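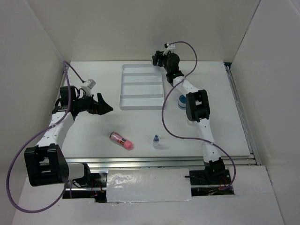 2 min read

November, bench notes, late afternoon

Picking up from the morning: the planner is still treating the tray as one solid block. I had convinced myself I fixed this last time (I fixed it in Niven, and then ran everything out of the old Madwood branch, so, good job me). Once I pointed the launch file at the right place, the four compartments came through as four separate place targets, and the dividers are now thin walls in the collision map. Big improvement!

Setup today is the two arms with the tray at the back between them, all compartments empty, and the bottles and the blue-lidded container out on the table. The pink bottle is lying on its side on the diagonal and I want to keep it that way for the whole batch. The pose estimator likes upright things far too much. It fits the little clear dropper bottle with the blue top just fine, then gets to the pink one and flips the cap end with the other end every few frames. I logged 200 frames with nothing moving and got 23 flips. With the symmetry flag off it drops to a handful, but then the fit takes longer, and I'd like to know why before I leave it like that.

Arm-to-arm stuff. Both grippers come in close to the tray from opposite sides, left one near the front corner and right one up at the back corner, and the shared-zone lock was holding both of them out for way too long. The lock was using one big box around the tray plus a fat margin. I shrank the margin to 60 mm and split the box front/back, so now one arm can be working the front compartment while the other one is busy at the rear. Ran it in sim first. Seed 667 is the ugly one where they used to deadlock, and it goes through clean now. Please don't delete that seed from the test list, I know it looks like junk.

Cables: the purple ones are not in the model at all. The right one makes a wide curve over the table and the planner has no idea it exists. I'm thinking of a couple of fat capsules attached to the forearm, nothing fancy. A real cable model would be fun and would also eat my whole month.

Perception again, while I remember. The glossy white panel in front of the rail throws mottled highlights and the segmenter keeps offering me "objects" there. I cropped the workspace mask at the front rail, which kills most of them. The mask lives in the Jarkia config now, NOT in the node. If you're on the Nerkport machine, pull before you run or you'll get the old one.

Still open:
cap/base flips on the pink bottle, symmetry flag on vs. off
capsules for the cables
grasp scoring for the container when the right elbow hides part of it
gripper timeout is hard-coded in two places, pick one

Leaving the sim batch going overnight with the new lock.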